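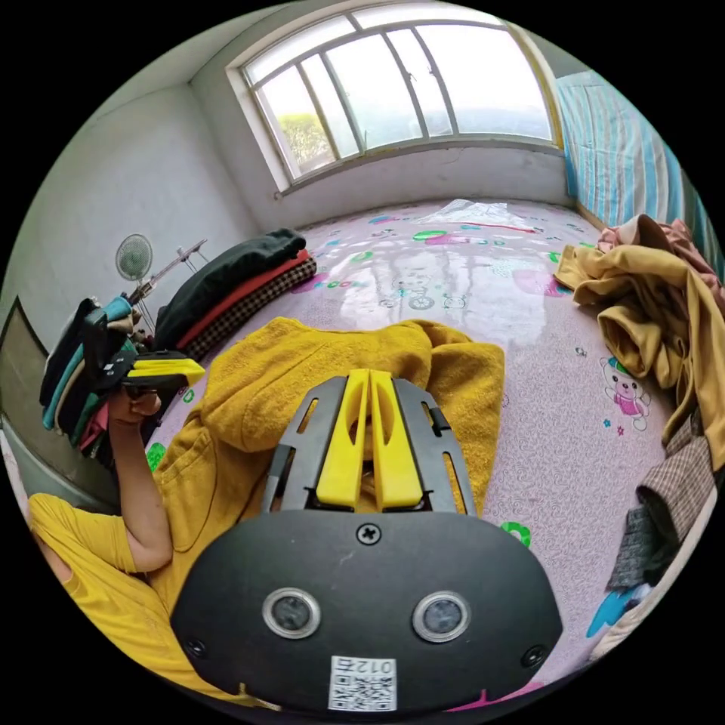 An engagement session is a short portrait shoot a couple has before the wedding, usually outdoors and usually with the same photographer they've booked for the big day. Around Drenutby people also call it a pre-shoot, and I've heard "the practice one" more times than I can tell you! Most couples worry about clothes first, and I get it – you start with teal, black, pink and beige folded up on the bed, and an hour later you still can't choose. My own vote nearly always goes to something warm like that mustard-yellow fleece, which looks lovely against gray stone or wet grass.

Length and price

Sessions run from 40 minutes to 2 hours. I've photographed 136 of them, mostly in the old harbor at Ustbridge, and the good pictures tend to come in the second half, once everybody has stopped thinking about their hands. Some photographers fold the session into the wedding package and some bill it separately (I've done both, and I'm still not sure which one couples like better).

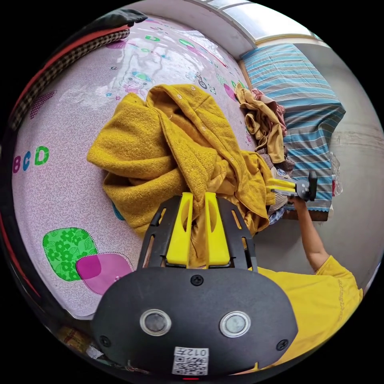
Mustard yellow, a fall favorite.

Timing

September is the busy month where I live, partly for the light and partly for the leaves up at Cloltley. Couples marrying in spring often book then so the portraits are ready for their save-the-date cards. Evening slots go first. Mornings are underrated, I think – fewer dog walkers, softer light, and you can all go for pancakes after! 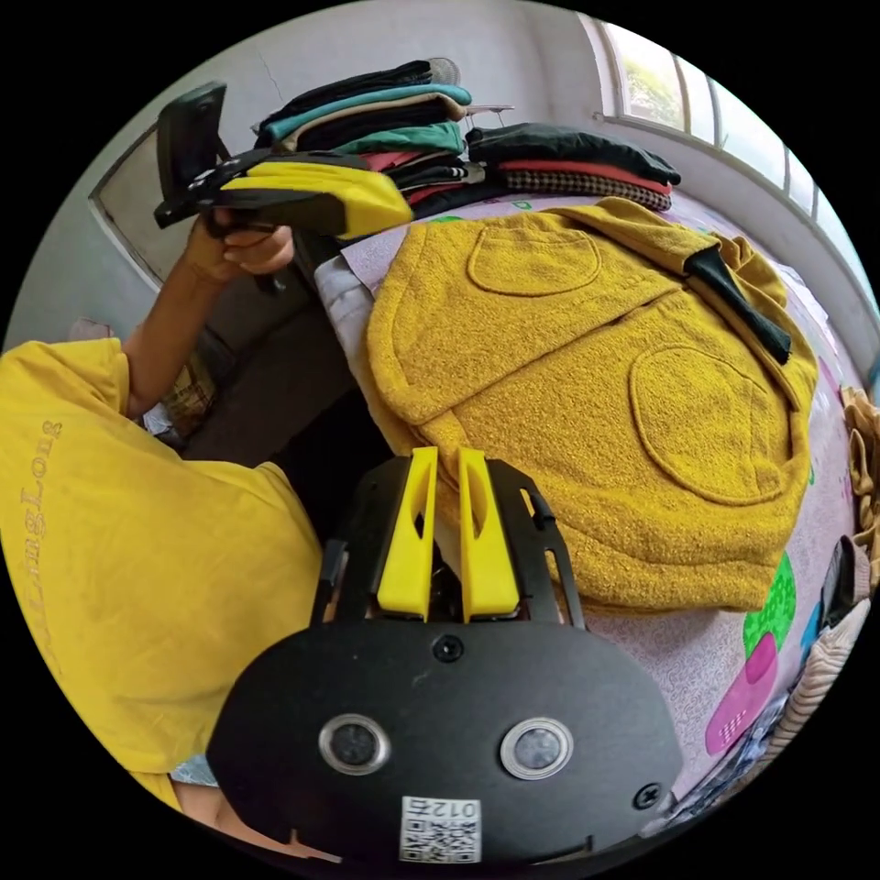

Harish Iyengar wrote in to disagree with me on the timing, saying he and his wife did theirs three weeks before the wedding and liked it that way, as the photographer still remembered their names and which side he parts his hair on. Fair enough! I'd still leave longer if you want prints for the guest book table.

Contact | © 2023 Tanabe Wedding Notes | Back to top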